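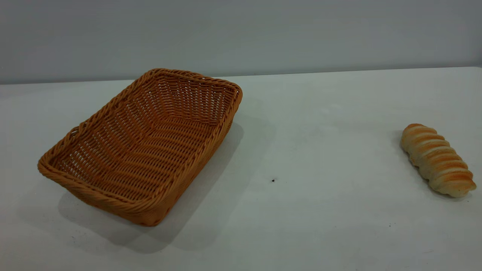

Bread basket and ribbed roll on the white table, October.

Basket day! I've been looking forward to this one all month. Ullside sent over the woven baskets for the bakery counter and they are so much nicer than the wire ones. The braided rim is my favorite part – it goes all the way around like a piece of rope, and with the rounded corners you can pick it up from any side without getting poked.

Spent the morning with a ruler. Inside length is 40 cm, so the long rolls go in straight with room to spare. I'd guessed we would have to lay them corner to corner, very happy to be wrong. Depth is 12 cm at the middle of the long side. Estela Riquelme wants a cloth liner anyway for the crumbs, and looking at those little gaps in the floor of the weave I agree with her. She's cutting one from the Samska linen, the undyed kind, with a 3 cm hem (scratch that, 2 cm, the corners bunch up).

The warm tan looks great next to bread. We tried a gray felt tray last time and everything on it looked sad by noon.

About the roll: I love the coiled shape. All those rounded ridges tell you where to tear it, and it makes a good test piece for liners too, crumbs collect along the grooves and then drop all at once. Note for next round – try it lengthwise first, then crosswise with two short ones beside it.

Still to do:
Weigh the basket empty and write it on the tag.
Load test, 30 lifts by the rim with a full batch. Check the braid at the corners after.
Ask Szekeres if they can weave the same pattern one size down for the breakfast tables.
Vacuum with the soft brush, see if it gets between the strands.

4:15 pm, Estela's first liner is pinned and it fits! Sewing it tomorrow.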